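Home | Tables & Screens | Hire | About us | Contact

About us

Draline is a small hire and sale shop for tables, tablecloths and folding screens. Run by Anqi Mao and Shengli Mao out of a unit on the Clenmont estate, second door past the tyre place. Ring the bell, it's loud, we'll hear it.

How we started

Anqi was sewing tablecloths for a cafe called Midow. Shengli was mending chairs for the same cafe. Cafe shut, we bought the lot at the closing sale: tables, two screens, a box of odd cutlery we still haven't sorted. Cost us 3,490 pounds and most of a summer. First hire was a christening. Second was the same family again, so we must of done something right.

What we do

Table hire, by the day or the week. Long ones mostly, a few round. Cloths cut to fit or left to hang, you choose. Woven screens for halls where you'd sooner not look at the stacked chairs. Delivery within 7 miles, further by asking.

We sell cloths as well. Printed ones go fastest, plain white hardly moves outside wedding season. There are 928 cloths on the shelves as of the last stock take, 17th February, and Shengli would like it known that he folded every one.

No crockery any more. Too many breakages. Try Ding, over the road from the post office, and say we sent you.

How we work

Four of us now, counting the two Saturday helpers. Every cloth is washed and pressed here before it goes out. Candle wax comes out, red wine usually comes out, curry we'll have a word about. Tables are wiped down and checked for wobble.

Come and try things before you book. We keep a table dressed at the unit with a screen round it, so you can see how a cloth sits at the edge and how much table you want showing either side. Bring your own bits to put on it if that helps. Plates, tins, bottles, the dog's toys, whatever will be on there on the day. A print can look very different once it has shopping all over it.

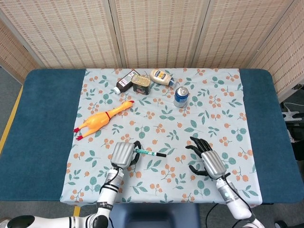 Leaf-and-berry cloth on the long teal table, woven screen behind.

That print comes in other sizes, ask Anqi. More of the grey-blue due in April, the supplier permiting.

Opening

Mornings are best for a chat, afternoons we're often out with the van. If the shutter's half down we are in, just knock. Parking at the back, not in front of the tyre place please, they do get cross.

Bookings and prices on the Hire page.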